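Jinstead Clatemetti Laundry Liquid, 1000 ml
Stock no. 164

The makers say this gets whites "back to new" at low temperatures. We stock it, and we think that claim is generous. It's a decent mild liquid for pale clothes. It won't rescue a shirt that has gone yellow under the arms, and we'd rather you knew before paying. 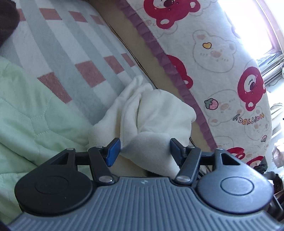 Fleece is where most detergents overpromise. The label talks about "restoring loft" - whatever that means. A white fleece cloth, all soft bunches and fuzz, mostly needs less product than you think and no fabric softener at all. Half a cap is plenty. The bottle suggests a full one, which is good for whoever sells the bottles.

Up to 4 weeks of washing per bottle, according to Jinstead. Mortimer Haddad on our counter got there, but he lives alone.
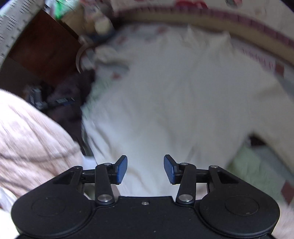 Long sleeves are another matter. Cuffs and collars want rubbing by hand first, with this or with plain soap, and we couldn't tell the two apart afterwards. The Revudura powder does better on cuffs but smells strongly.

Also sold in 400 ml. Scent: light, slightly soapy. Not for wool or silk. Refills are due in December - so we're told.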